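The Rule Book for Picking Up a Cloth

The first rule in the Rultora handbook is that the table must be the table. It took two drafts to get there. An earlier version said "a table," and one site, reading it the way a teenager reads a curfew, used three different ones in a single morning.

Muthoni Biwott wrote the current version. She spent most of her career on food plant safety, where the rules were written after somebody lost a fingertip, and she came to robot training data expecting something more exciting. What she found was people holding grippers by hand, one in each fist, moving household items from one spot to another so that a machine could later learn to do the same. There was hardly any paperwork. She was appalled, and then she was hired.

The handbook, reissued in January 2018, runs to 70 pages. It contains 21 numbered rules and a great many lettered ones hiding underneath them. Rule 4 covers cables. Cables may be on the floor. They may not be on the tabletop, and they may not be anywhere a foot is likely to go, a phrase that has been argued over at length by people with large feet. Rule 6 covers the state of the work surface, and Rule 7 covers what to do when you have a strong opinion about Rule 6.

I had assumed the hard part would be the robots. It's the cloth. A bin is a bin every time you set it down, but a cloth has moods. The handbook's instruction is that it should be dropped from elbow height and left alone, and Biwott says this is the rule people break most, always with good intentions. They straighten a corner. They tuck something under. After a week the robot has learned how to handle laundry prepared by someone who likes it.

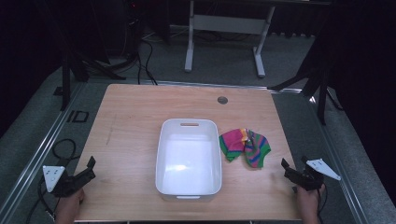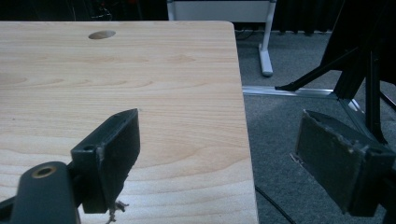
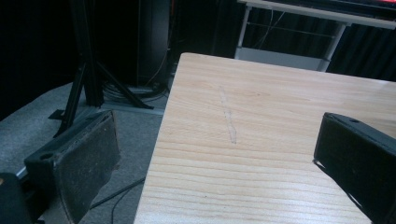

One table, as seen from above the bin and from the grippers.

Then there is the matter of worn parts, where Biwott and her colleagues part company. The pads on gripper fingers take a beating. Her first instinct was to replace them on a schedule, the way you would change a filter. The people at Skendurari, a smaller outfit that uses the same handbook and complains about it in the margins, wanted the old pads left on as long as they would hold something. Their thinking was that a robot in somebody's kitchen will have worn pads too, and had better get used to it.

The compromise is Rule 12, and it reads like a treaty. Scuffs are allowed. Chipped edges are allowed if they are written down. A pad that sheds is to be looked at by two people, who must agree, and if they can't agree it gets changed. I asked Biwott how often the two people agree. "They agree that it's nearly lunch," she said.

The log is the part she's proudest of. Every session gets an entry: which table, which objects, who held the grippers, anything odd. The shared log had 2454 entries when I visited, and I was allowed to read as many as I could stand. Most say "nothing odd." One says "sneezed." One, from September, says "nothing odd" and then, in a different pen, "see Rule 9," which deals with sleeves.

Not everyone is won over. A rival guide called Mirani fits on a single sheet and has a following among people who don't like to turn pages. It says to keep the area tidy, note what you used, and stop when you're tired. Biwott has a copy pinned over her desk. She agrees with all of it and thinks it's useless, because "tidy" is a word that has ended marriages. Her own book gives tidiness a page and a half, with a drawing.

She has a point about tired, though, and so does Mirani. Holding a gripper in each hand looks like nothing until you've done it for an hour. Your wrists start making decisions for you. The handbook calls for a break after every 21 tries, and when I took my turn I was ready for mine at 4. My grasps were ruled acceptable. My sleeves were not.

The next edition is supposed to merge the Rultora text with a set of rules from Boltodis, whose authors are very firm on lighting and have never given cables a thought. Meetings have been held. So far both sides have signed off on the title page and the rule about the table, which now says that it must be the same table, and that if it has been moved, it should be moved back.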